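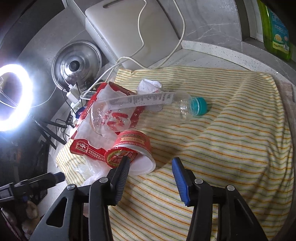

Le torchon rayé en service, côté plan de travail, avec le tri du midi dessus.

Torchon de cuisine Tallton, grand modèle à rayures – mon avis après un mois et demi

Note : 4/5

Vite fait parce que j'ai promis à deux personnes de l'écrire et que ça traîne depuis juin.

Donc. Torchon Tallton, le grand, fond clair crème/jaune, rayures fines orange, vert, bleu. Acheté chez Dirimwood, rayon linge de maison, lot de 6. Pas cher, pas donné non plus. Je le cherchais pour un usage précis : un tissu qu'on étale sur le plan de travail et sur lequel on pose tout ce qui revient du repas avant de trier. Gobelets en papier, bouteilles plastique, cartons d'emballage, mouchoirs, sachets. Chez nous (petite cuisine partagée, on est cinq le midi) c'était directement sur le plan moucheté, et le soir fallait gratter.

Taille : très bien. Il couvre presque tout le coin où je le mets et il reste de quoi faire des plis sur le côté. Sur la photo, un gobelet rouge et blanc couché, la bouteille à bouchon bleu-vert derrière, le carton déchiré, un mouchoir, et il reste de la place. Le sachet transparent déborde, oui, mais un sachet ça déborde toujours.

Tissu : souple. Presque trop. Il ne reste pas à plat, il se ramasse en vagues dès qu'on tire une boîte dessus. Junpei Sekiguchi, qui mange avec nous, le retend à chaque fois, moi j'ai laissé tomber. Si vous voulez un truc bien tendu façon set de table, passez votre chemin.

Absorption : bonne après trois lavages. Avant, bof. L'eau perlait dessus, il y a un apprêt je pense. Lavez-les AVANT de vous en servir, c'est écrit nulle part sur l'emballage. Depuis, un fond de thé renversé il le boit direct. Le café pareil, mais la tache reste jusqu'au lavage suivant, normal.

Lavage : 60 toutes les semaines. Les rayures n'ont pas bougé, le fond clair a un peu jauni sur celui qui sert le plus. Ou alors c'était déjà jaune, je sais plus. Rétréci un poil en longueur, rien de dramatique. Pas de sèche-linge chez nous donc je peux pas dire. Séchage sur le dossier d'une chaise, prêt pour le lendemain.

Ourlets : point faible. Un des six s'est décousu dans un coin dès le deuxième lavage. Écrit au service client, réponse correcte d'un certain Isauro Valdovinos, qui m'a proposé un avoir ou un torchon de remplacement. Pris le remplacement. Arrivé vite, même motif, ourlet ok pour l'instant. Les autres tiennent.

Les couleurs : affaire de goût. Moi j'aime bien les rayures fines, ça fait cuisine de vacances, et ça cache les petites traces. Les miettes par contre se voient bien, ce qui m'arrange, je secoue plus souvent. Genji Ikeda trouve ça moche et voulait le gris uni. Il achètera le gris uni.

Comparé au Kaneko que j'avais avant (nid d'abeille, plus petit, plus épais) : le Kaneko absorbe mieux et tient mieux en place, mais il met une éternité à sécher et il prenait une odeur. Pour essuyer la vaiselle je garde le Kaneko. Pour étaler et trier, Tallton sans hésiter. J'ai aussi un carreaux beige de chez Kirkgate, très joli, trop fin, je m'en sers pour couvrir le pain.

Un truc pratique que j'ai compris au bout de deux semaines : pour les miettes, on vide d'abord le gros (bouteilles au bac, cartons aplatis, gobelets à part), ensuite on prend le torchon par les quatre coins et on secoue au-dessus de la poubelle. Dix secondes. Le plan en dessous est propre, ou presque. Attention aux bouteilles mal vidées si le bouchon est mal vissé, j'ai eu la surprise une fois, le torchon a pris, le plan non.

Ce qui manque : une attache pour le suspendre. Même un bête lien cousu. J'en ai cousu un moi-même sur deux torchons, pas beau mais ça marche.

Pour : grand, lavable à fond, couleurs qui tiennent, service client qui répond.
Contre : plisse beaucoup, ourlets inégaux, pas d'attache, apprêt à enlever au lavage.

Je rachèterais ? Oui, mais a l'unité si ça existait. Six c'est trop pour nous, j'en ai donné deux à Shota Onishi, qui s'en sert pour emballer ses bols. Il en est content aussi.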